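Grallik Gripper Practice Pack
by Olmont

Safe habits for two-fingered grippers, written down in plain words

We put the Grallik pack together after years of being asked the same thing by workshops and colleges: what should we check before we let the arm near the furniture? It's a ring-bound handbook of 18 short sheets, plus a licence for the Hadar simulator rooms, so your people can make their mistakes on the screen first (and they will, bless them!).

Each sheet covers one habit. There's a sheet on agreeing a force limit and writing it on the cell door, one on who may clear a stop, and a rather long one by Rozália Skála on approaching handles and knobs slowly – she has strong feelings about knobs, and we've come to share them. Dušan Vlček went through the wording against the rules most sites already follow, so you shouldn't find it quarrelling with your own risk assessment.

The simulator rooms follow the same order as the handbook. In the drawer room, the rule is to look at what's standing beside the unit before you plan any move.
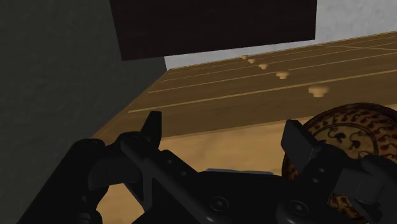
A dish near the fingers counts as an obstacle until the planner has been told about it, and the outer linkage needs its own clearance, quite apart from the fingertips. Sheet 2 has the form for that.

Updated in August. Over 2,151 copies in use. Spare sheets can be ordered singly – just ask for Natália Kopecký at the Olmont desk.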